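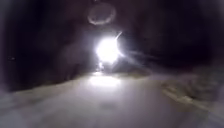
A single bright light over a paved path after dark. Photo: Aaliyah Tremblay

Skaltside to review night lighting on paved paths

October 10, 2023

Skaltside will measure light levels on its paved walking and cycling paths after complaints about glare, the town's public works office said. The survey covers 476 light fixtures and will take two months.

Residents filed 70 complaints in September. Most concerned strong white light at eye level, with dark stretches of path on either side of it. Cyclists reported trouble judging the edge of the pavement when riding toward a bright source.

"Output is only part of the problem," said Brayden Cloutier, the engineer in charge of the survey. "A strong light aimed too low puts less on the ground and more in people's eyes. We need readings at the surface and at head height."

Crews from Semaan, the contractor, will take readings at night in dry weather. Paths will stay open. Fixtures that exceed the town's glare limit will be tilted down or fitted with shields. Where that fails, the lamp will be replaced with a lower-output unit.

The survey does not cover bicycle lights or vehicle headlights. Cloutier asked riders to angle front lamps toward the ground on shared paths.

Glare reports should give the path name, the nearest cross street and the time of night.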